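About Zerkell

Home | About us | Sorting and tidying | Prices | Find us

Who we are

Zerkell is a small company for tidying, sorting and storing the small things of a home. We work from two rooms in Dovetgate, on the first floor above the key cutter, and we visit homes in Dovetgate and in Lirkness. The company was started by Fuad Shiferaw and Adanech Abera, who are cousins. We are now five people, and one more joins us on Saturdays when there is much work.

The name Zerkell does not mean anything in any language that we know. It was painted on the door when we rented the rooms, and the landlord told us that we may keep it. A new sign was expensive at that time.

How we began

Before this company, Fuad worked 8 years in a shop which sold bowls, trays, boxes and other containers for the kitchen. Many customers came to ask for a box, but they could not say what the box was for. They bought it, and after some weeks they came back for another one. Fuad began to ask them questions, first about the shelf and then about the things on the shelf. Sometimes he went to their home after work to look. Adanech at that time was an assistant in a nursery class, where the toys were put away four times in one day and the children helped to do it. From her we have the greatest part of our method.

Our first customer was Mrs Wolde, who lived then in Lirkness and had the toys of three grandchildren in one wardrobe. The work took us two full days, which was much too long, and we charged her for one. She is still our customer. When she moved to a smaller flat in June we did her kitchen drawers also.

What we do

We are mostly asked for toys, kitchens and the drawer that every home has, with string, batteries, keys and old candles inside. We do not do garages or gardens, and we do not carry furniture. For heavy pieces we can give you the telephone number of a firm in Lirkness which has been correct with us.

A home visit begins with a talk at the table. We ask who uses the things, how tall the smallest person is, and which cupboard makes you angry. Then we take everything out from one place only, put it on a cloth, and sort it together with you. We never throw away a thing when you are not present. If you are not sure about something, we put it in the waiting box with the month written on the lid, and the box stays with you.

It is also possible to bring your things to us. This is cheaper, and many families prefer it for toys. Please bring them in bags or boxes which can be closed, because the stairs are narrow. One table must be kept free for every customer, so please telephone before you come.

The bowl and the box

People ask us often about our method, so we write it here. For small things we use two containers. One is round and open, and it is for things that are still in use today. The other has straight sides, and it is for things that have finished for the day. Everything that lies on the table must go to one or to the other. A child of three years can understand this after one afternoon, and in our experience a grandfather also.

The shape is important for us. Round containers waste room on a shelf, but the hand goes into them easily, and small pieces come together at the bottom where you can find them. Square containers stand well beside each other. We choose plain ones in quiet colours, so that the eye goes first to what is inside. We put dark cloths on our tables for the same reason, and because a white button or a small puzzle piece is seen on them at once.
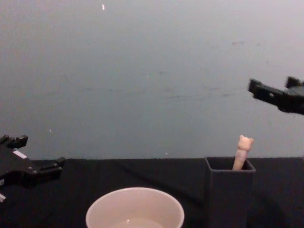

Soft toys need a little more patience. They do not lie flat and they do not like a lid. Adanech has the rule that a soft toy goes in last and with the head up, so the child can see who is there and does not empty the whole box to look. If there is more than one soft toy in a box, the biggest goes to the back. Very small ones can share with the building bricks, but not with crayons, as the colour comes off on them.

We do not sell containers. If you have bowls and boxes at home, we use these first. Only if something is missing we will write down the size for you, and you can buy it where you like.

Prices and visits

A home visit costs 30 pounds for the first hour and 20 pounds for every hour after it. For work on our own tables in Dovetgate the price is 20 pounds for each hour from the beginning. The talk on the telephone is free. Dovetgate and Lirkness are without travel cost. For other places please ask us, and we will tell you the price before we agree a day.

We are open from Tuesday to Saturday. The bell is the second from the top and it must be pressed strongly. On the telephone you will usually speak with Adanech in the morning and with Fuad in the afternoon. Our number ends with 3954, and you find it complete on the page "Find us", with the drawing of how to come from the bus stop.

This page was last changed on 11 March 2021. The old price list, on the yellow paper, is not valid any more.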